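About Skumier

We write software for robot hands. Mostly that means the part between "the camera sees something" and "the fingers close on it," and it's a bigger part than we expected when we started!

Skumier began as a side project of Aarne Kallio and Ragnheiður Kárason, who had both spent years on motion planning for factory arms and kept drifting back to the same conversation. Factory arms get nice, stiff parts in known places. Kitchens get spoons. They wanted to know how far a good planner could go with thin, light, overlapping things, and they wrote the first version of our grasp planner in Aarne's spare bedroom to find out.

Today the planner is called Dotton, and it does three jobs. It proposes places to put the fingers, it scores them against a contact model, and it keeps re-scoring while the hand is moving. The last job is the one we're proudest of. Dotton updates its plan 30 times a second on an ordinary desktop computer, so when a stick rolls or a bundle spreads out, the plan shifts along with it.
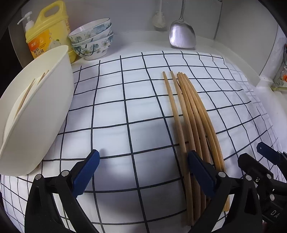
Fingertips and chopsticks on the counter. Thin sticks lying close together are a favorite problem of ours.

Chopsticks deserve a word here, as they have eaten a good part of our year. Side by side, they look like one wide object to most perception models, and a planner that believes it will ask for the wrong grip. Hanne Kauppinen leads perception, and her group rebuilt our segmentation around edges and tips, which helped a lot. Patterned cloth is still hard. A printed grid gives the model plenty of long thin lines to get excited about, and we have a whole folder of test recordings set aside for exactly that.

The other half of our work is tooling. Jandent is our recording and replay tool: it lines up video, finger positions and timing, lets you scrub through them together, and runs any version of the planner against an old recording. Eero Mustonen wrote it over one long winter because he was tired of comparing log files by hand. Everyone here uses it daily — including Chun-hung Lam, who looks after our control code and files more Jandent feature requests than the rest of us put together.

We release a new version of Dotton every September and smaller fixes whenever they're ready. Before a release, each change is replayed against 100 recordings, and the ones that fail get watched by a person, start to finish. It's slow and we love it. You learn so much from watching a grasp go a little bit wrong.

We're a small team and plan to stay fairly small. If you work on grasping, contact models or robot data tools, write to us or come by on a demo afternoon — we'll gladly talk your ear off.

Page last updated October 27, 2024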